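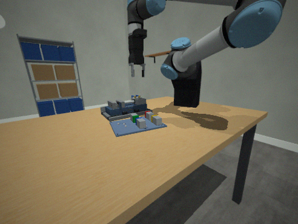
Who is the Hanine bench cell for?
Small workshops and colleges that want to try out a pick-and-place job before spending money on the real thing.

Skondach has today opened orders for Hanine, its simulated bench cell. One arm, parallel gripper, wooden table, vise, a plate with coloured cubes. Runs on an ordinary desktop PC, no extra hardware needed.

New in this release: 33 ready-made tasks, up from the trial version. Sorting by colour, stacking, loading the vise. Users can move the cubes about, swap the plate or change the lighting, then run the same job again and compare the two logs side by side.

Brollwood, which sells Skondach software in the UK, will handle orders and support. Phone line open from 9am. Price is £549 per seat for a year, colleges get 50 per cent off. Trial users keep there saved layouts.

A add-on for the Sjöberg gripper range follows in December, free to anyone with a current licence. Older licences will need renewing first, see the Brollwood price list.

Minimum spec and a full task list on request. Press copies availble now from the Brollwood sales desk.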